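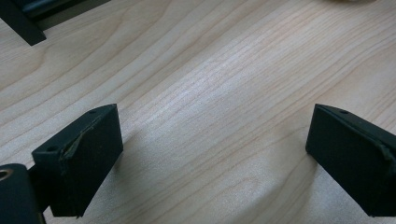 Taking a group to the Tresville open day – what does the hand-held gripper demo involve?

Posted by adugna_lab

We have a half-hour slot at the automation open day in Tresville in May. The program lists "hand-held gripper, visitors may try" and gives no further detail. Our group is 60 people. Is there a weight limit on the parts, and can visitors bring their own objects? I would also like to know how long each person gets.

Litby_tech

I went last year. You get 2 minutes each. It was fine. No idea about weight.

claduveck_maint

The limit was 1,000 grams when I attended, and it was written on a card at the desk. Own objects were allowed if they fit between the open fingers and had no sharp edges. Staff checked them first.

At 2 minutes each, 60 people will not get through in half an hour on one station. Write to the organizers and ask for a second station or a longer slot – they gave our group both.

Check the pads before your turn. The strips on the inner edges of the fingers lift with use, and a lifted edge lets smooth parts rotate in the grip. On a bare wooden tabletop, set the part down between the open jaws and close slowly, keeping both fingers level with the surface. Most of the dropped parts I saw came from closing at an angle.

Page viewed 1,896 times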